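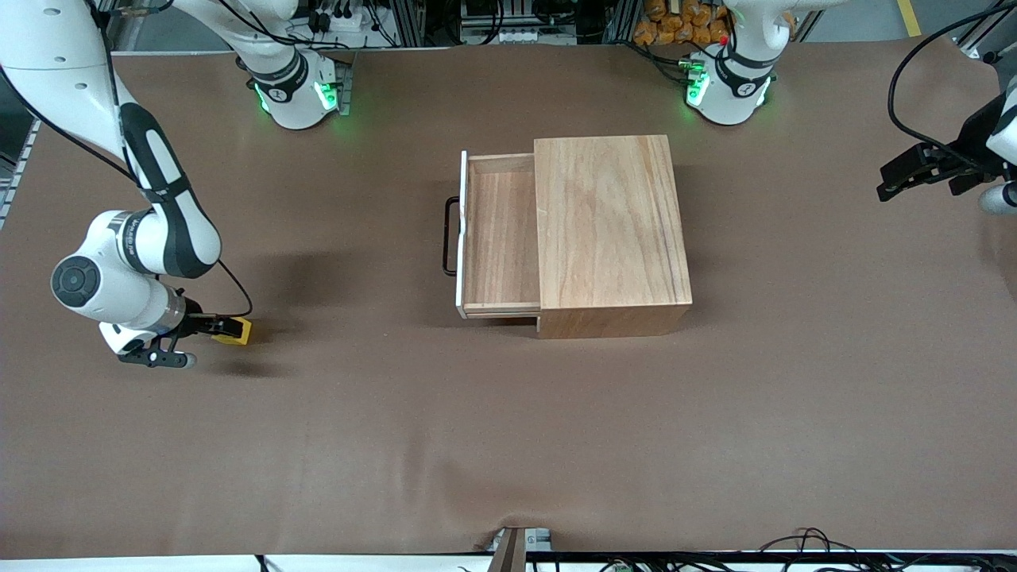
*Two arms, one drawer: a bench at Vanunano's workshop in Demesstead, with a small yellow block in one gripper.*

The first thing Ott Paju wants you to do is listen. He stops in the doorway of the packing hall at Bradness and holds up a finger, and for a moment all I can hear is a radio two rooms away and somebody laughing over by the label printer.

"Three years ago you couldn't have heard that radio," he says. "You'd have heard drawers."

Bradness ships small parts. Hinges, cabinet pulls, replacement feet for sofas, the odd brass thing that fits one model of lamp and no other. Almost all of it lives in drawers, and for as long as the place has been open the job of kitting an order has gone the same way: find the drawer, pull it, take what you need, push it shut with your hip, walk on. A full order book means a great deal of pulling and a great deal of hip. Paju did it for years before he moved up to run the floor, and he can still tell you which cabinets stick in damp weather.

What has changed is that a row of two-armed benches now handles the most repetitive share of it. They come from Vanunano, a small company across town, and I visited their workshop first, which I'd recommend to anybody who thinks this kind of thing is dull. I stood there with my mouth open like a kid at an aquarium. The practice tables are covered in brown paper. The arms are white and a good deal more graceful than I had expected, and the objects they work with are wonderfully plain - a wooden cabinet with a black handle on its drawer, a yellow block you could lose in a coat pocket.

Drawers, the engineers told me, are a terrific teacher. You have to pull in the right direction, stop at the right place, and keep the cabinet from coming along for the ride. People do all of that without a thought. I went home and opened my own kitchen drawers for ten minutes, very slowly, and I can report that my left hand does far more of the work than I ever gave it credit for!

Back at Bradness, the benches took over 244 of the part numbers in February, mostly the ones that go out every single day. The people who used to pick those parts still work in the hall, and their days look different. They load the cabinets in the morning, look over the finished kits, and deal with everything the arms pass on, which on a normal shift is roughly 400 items. Some of those are parts in torn bags. Some are parts lying at an angle the gripper doesn't like. And some are just the strange brass thing for the lamp, which Paju says he wouldn't hand to a machine or to most people.

"At the start we all stood and watched," he says. "Terrible for output. Then one afternoon I looked up and they'd all gone back to work, and I thought, okay, it's furniture now."

It wasn't all smooth. The first layout put the benches along the window wall, where the packers had always had their stools, and the packers were not happy. Paju wasn't either. After a couple of grumpy weeks the benches moved to the inside wall and the stools went back to the light. The pace needed sorting out too. Finished kits were arriving faster than anyone could comfortably check them, and checking had turned into the new rush job. The crew asked for a slower setting at the end of the shift, and they got it. There's a dial for it now, with a strip of masking tape underneath that says PLEASE ASK FIRST.

The part I found most exciting was the list. Anyone on the floor can write down a task they'd like to hand over, and a task they'd like to keep. The first column is long and heartfelt. Bottom-row cabinets are on it, with three underlines. The second column surprised me more. Several people want to keep the mixed orders, the ones with 20-odd different parts and a customer's note at the end, and one person has written "gift wrap, mine" and signed it.

Six of the crew have also learned to teach the benches new drawers. They guide the arms through the motion, watch the first tries, and adjust. It pays a little more, and it has changed who gets asked about what. When Bradness took on the catalog from Pringle, a supplier with 819 parts and a numbering system that seems to have been designed during an argument, the planning meeting was held out on the floor, with the teaching crew doing most of the talking.

Paju still picks an order by hand now and then. He did one while I was there, a bag of hinges and two sofa feet, and he was quick. He pulled the drawer, took the feet, and shut it with his hip without looking down.

Then he went over to the inside wall, where one of the benches had paused over a torn bag, and fished it out.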